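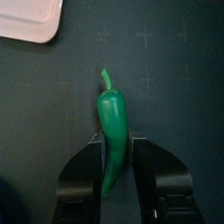

What happens to the hand packers when the arms take over a line?

Mostly they move one station down and start checking instead of lifting, and the first month of that is harder on people than the lifting was.

Sunday, July 5, 2026 — notebook, Bemutitz bench

Came in on a weekend because it's quiet and I wanted to write up what Horacio told me before I forget it. He's run the Brunet line by hand for years (he trained half the shift, me included) and he's now the one who signs off on what the arms do. His wrists are better. He's also bored by two o'clock, and he says the boredom is more tiring than the crates ever were!

Numbers from the last full run, so they're somewhere other than my phone: 761 picks, 84 of them flagged for a person to look at. Fabrice reckons we can halve the flags by August if we loosen the limits in Rivo. I'm not so sure — I'd sooner keep the flags and give people decent time to clear them. 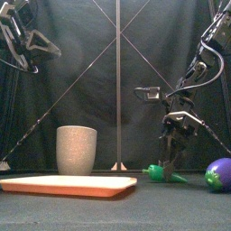 The other thing is breaks. On the old line everybody stopped together when the belt stopped, and now the stops are staggered, so the lunch table is half empty and the new starters don't get to know anyone. I've asked for 10 minutes of overlap at shift change, paid. Fabrice is fine with it. Ulgate want it in writing, so that's Monday's job.

Also to sort out:
- who gets to hit pause. At the moment it's lead hands only, and I think it should be anyone on the floor
- Horacio's new title, and the pay that goes with it
- training is still 30 minutes at a screen. Needs to be at the bench, with somebody who's done the work

Kettle's broken again, bring the one from home.

3 comments Share

Search this notebook Go

Contact the bench | © 2026 Bemutitz | Back to top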